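Workshop notebook, Narnley Air Museum, restoration bay
07/06/2019

A good long day on the Skodora glider, and I want to get it down before I forget which rib was which. Bouchra Slaoui came in early with the letters from the Posville archive (bless her, she had them in order already) and we read them over coffee before touching anything. The builder complains in one of them, written in November, that his glue would not set in the cold shed, and I think that explains the soft joints we keep finding near the left wing root. Rib 5 came away in my hand with hardly a tug. I labeled it and put it on the rack with the others, and I have to say the wood itself is still lovely.

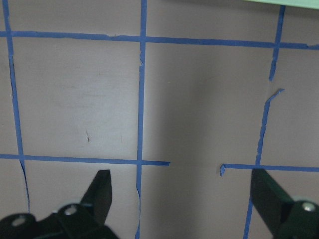

Fabric is the next big question, and I go back and forth on it. The Tahiri cotton is a close match for weave, closer than I expected, but it takes the dope darker than the old scraps do, and I'd hate for the wings to end up looking like two different airplanes. Bouchra thinks another thinned coat first would even it out, so we'll try that on the offcuts. I'd like to lay the old scraps out for comparison in something like the grid of blue painter's tape, one scrap to a square, wavy lines and all, so we can talk about them without pointing and saying "no, the other one." The tape edges have gone a bit ragged from being peeled and stuck down again, but they'll do fine for scraps.

Weighed the bare fuselage again and got 217 pounds, same as last time, so I'm going to stop fussing over the scale. The display cradle is rated for up to 1,000, so there's plenty to spare even with the wings on.

Still to do: order brass screws, the short ones. Ask Posville if the missing two pages of the November letter ever turned up. Rib 6 looks suspicious too, leave it alone until Bouchra has had a look at it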